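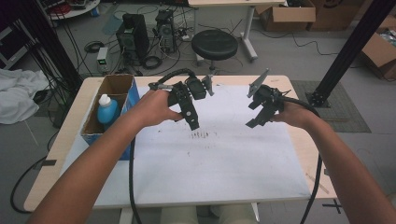 *Work table, June. White cover sheet in place, compartment box at left.*

**Notebook entry, table preparation and consumables, Kestov bench**

The purpose of this entry is to record the present arrangement of the Kestov bench and the items that remain open before the next round of sorting work.

**Cover sheet.** The tabletop is covered with a single large white sheet. It has become slightly wrinkled and carries smudges, with a small cluster of dark marks near the center. The marks were left in place for this entry. A dry cloth is to be tried first. Should the marks remain, the sheet is to be replaced from the Bratodham roll, of which 6 m are held in stock. The light wooden edge of the table stays exposed at the front, as agreed for all benches in the Fukemton building.

**Compartment box.** An open cardboard box with brown flaps stands along the left side of the tabletop. The blue plastic bottle with the white cap is kept in the front compartment. Colleagues are asked to return it to that compartment after use and to leave the cap closed. The bottle bears no date label at present; one should be added.

The box was adopted in place of the wire tray, which scratched the tabletop. Its side walls have softened with handling at the two benches where it was trialed earlier, and a sturdier replacement has been requested through the Rashidi order (line 14). Until that arrives, the box should be lifted from beneath and not by the flaps.

**Tape marks.** The dark strip near the left front corner of the table remains attached to the wood. The black cross on the floor at the right front corner is likewise retained. Both are to be checked whenever the table has been moved for cleaning. Replacement tape is in the second drawer of the supply cabinet.

**Seating.** The round black stool with the padded seat is kept behind the table. Its height has been entered in the bench sheet as 60 cm. Please do not exchange it with the stools from the packing room, which do not lock at that height.

**Cleaning interval.** The previous schedule called for a wipe-down at the close of each session. A 15-minute allowance has now been entered in the bench plan for this task, to include the wooden edge and the compartments of the box.

**Open items**

- Try dry cloth on the center marks; enter the result below this entry
- Date label for the blue bottle
- Confirm delivery of Rashidi line 14
- Copy the stool height to the Fukemton bench list

Sheet stock was last counted at 10:40. The next count falls with the general supply check.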